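OK I have now watched last night's Lunlow semi-final twice and I need to put all of this somewhere, so it's going here. Spoilers all the way down. If you're saving it for tonight, mute me!

First things first, THE BAND. They finally brought back the live band. Every week since the series began I've sat there moaning about backing tracks, and my whole house is sick of hearing it, and then the lights came up and there was a real drummer. I screamed. The cat left.

It changed everything as well. You could hear people slowing down and speeding up because they felt like it. Vitória Abreu held that note before the last chorus for what felt like a week and the band just waited for her. You can't do that with a track!

Let's talk about Vitória, then. She did the sad ferry song from the Nillcombe musical, which is a brave pick when everyone who's ever been in a school choir has a version in their head. I thought she'd go big. She started so quietly that I turned the telly up, and then obviously regretted it when she got to the end.

Joon-young Yoo had both hands over his mouth by the second verse. He's my favourite judge for exactly this reason, he has no poker face at all. You know the score before he's picked up the pen.

And he gave her a 5! His first 5 of the whole series! For anyone new, the judges score out of five this year and he's been guarding that top mark like it comes out of his wages.

Nélida Maldonado also gave her a 5, but Nélida gave one to the man with the spoons in week two, so I'm less moved by that. (I love Nélida. I would trust her with my life. I would not trust her with a scorecard.)

Hélder Valente gave her a 4 and said the opening was "a touch careful". Hélder. Mate. The opening was the best bit.

Right, Rostislav Paulík. I've been a bit lukewarm on him and I take it all back. He's 38, he's been singing in hotel bars since he left school, and until last night I thought he sang everything as if people were still eating their dinner in front of him.

Then he walks out with no jacket, no stool, no smoke machine and does a Madigan song. A proper early Madigan song, off the first album, one of the shouty ones! I didn't know he had it in him. I don't think he knew either, judging by his face when it finished.

My sister, who pretends not to watch, texted me one word halfway through and it isn't a word I can put on here. It was meant kindly.

He forgot a line in the second verse, yes. I saw it, you saw it, Hélder definitely saw it. He sang "la la" over it with total confidence and grinned at the bass player and I liked him more afterwards than I had before.

Scores for Rostislav were 4, 5 and 3. The 3 was Hélder. The crowd booed so long that the host had to start her sentence again, then gave up and started a different one.

I'll say something in Hélder's defence, because I've been hard on him all series. He does listen. He told Rostislav in the quarter-final that he was hiding behind the slow songs, and look what happened. I'd be surprised if that Madigan song gets picked without that comment.

Still should have been a 4 though.

The duet round! I'd been dreading it. Last year's was a mess, with pairs drawn on the night and two people singing the same song in what sounded like different keys. This time they got the full week to rehearse and you could tell straight away.

Vitória and Rostislav together was the one I didn't know I wanted. Her voice is all air and his is all gravel, and they'd worked out who should sit on top and when to swap. That little bit near the end where she drops underneath him and takes the low line? I've rewound it so many times the remote has gone funny.

They both looked at each other when it ended like they'd got away with something – lovely.

Now the bit everyone's arguing over, the new voting window. It used to open at the start of the show and last night it only opened after the final performance. I've seen a lot of crossness about this in my replies and I'm going to be annoying and say I think it's better.

Under the old way, whoever went first had a massive head start and whoever went last got the people who'd already voted and put the kettle on. Now everyone's been heard before anyone can press a button. Seems fair to me?

What I will give you is that the window was too short. If you were getting kids to bed or you're on a slow connection, you had no chance. My mum was still looking for her glasses when it closed. Make it longer and I'm completely happy.

Also please, please bring back the recap clips before the vote. I'd forgotten what the first act even sang by then, and I take notes. (I do take notes. There's a notebook. Leave me alone.)

Costume corner, quickly. The host's green suit was perfect. Nélida's sleeves deserve their own dressing room. Joon-young in the same navy jumper he wore for the auditions, which I'm choosing to believe is lucky.

Someone asked whether the Bokville auditions were really the turning point people say they were. For me, yes, 100 per cent. Both finalists came out of that room, and it was the first episode where the judges stopped being polite to each other.

Go back and watch it if you've got an evening free. Vitória is so nervous she introduces herself twice, and Rostislav gets sent back out because his microphone isn't on and he's done half a verse to no sound at all. Knowing where they end up makes it a joy.

Final prediction, since I've been asked: Vitória to win, Rostislav to get the bigger career. I'd be thrilled with it the other way round too. I just want them to do that duet again, and from what the host hinted right before the credits, I think we might be getting it.

The final's on Tuesday, same time, and I'll be posting all the way through with the notebook on my knee. Come and shout with me! Tell me your favourite performance of the series in the meantime, and if you say the spoons man I will respect it.

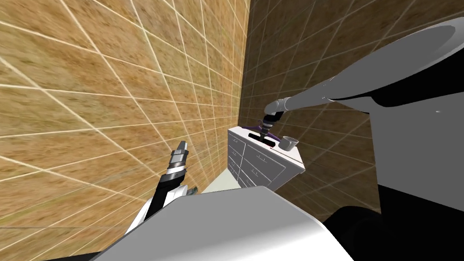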